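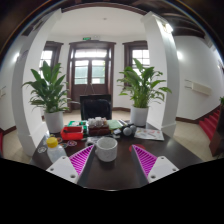 Desk Reset Fridays: Your Questions

What is a desk reset?

Fifteen minutes, one desk, everything on it given a home! We started doing this at the Iltthorpe studio in July, and now there are 112 people on the mailing list who do it along with us every Friday at 4 p.m. You pick a surface that has quietly filled up with mugs, stickers, packets and papers, and you sort it. It's more fun than it sounds, I promise.

Do I need to buy anything?

No! Please use what's already in the house. A small tray, a box, the lid of something – they all work. Sveva Martinelli has kept her paper clips in the same chipped saucer for years and I wouldn't dream of changing it.

Where do I start?

With the drinks. Mugs go to the kitchen, coasters go in one stack, and bottles get a quick look before you decide anything. Clearing the tall things first makes such a difference, and you can suddenly see the small stuff hiding behind them.

What about a bottle when I can't tell what's in it?

Don't drink it and don't pour it down the sink. If the contents look cloudy, check for a label, ask whoever shares the desk, and set it to one side with the cap on until you know. Paint water, glue, plant feed – we've met them all.

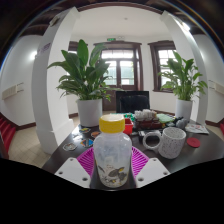 Can I keep fun things on my desk?

Yes, yes, yes. Stickers, round coasters with pictures on them, building pieces – keep the ones you love. Davina Yule lays hers out on a tray and swaps a couple every month. The only thing I'd ask is that they have a spot, so you aren't moving them every time you open a notebook.

Any tips for a dark, shiny tabletop?

Dust shows up fast on these, so wipe with a soft dry cloth after you clear and before you put things back. Lift items, don't slide them (grit scratches, and I have the marks to prove it).

Do plants count as clutter?

Never! A peace lily at the end of the table is lovely company. Just leave enough room to water it without soaking your papers.

What if I don't finish in 15 minutes?

Stop anyway and put the leftovers in one box for next week. Rodrigo Requena had the same box going for most of the summer and he still calls it progress.

How do I join?

Add your name to the sheet by the studio door, or ask Aitana Miranda to put you on the list. She sends the reminder on Friday at noon.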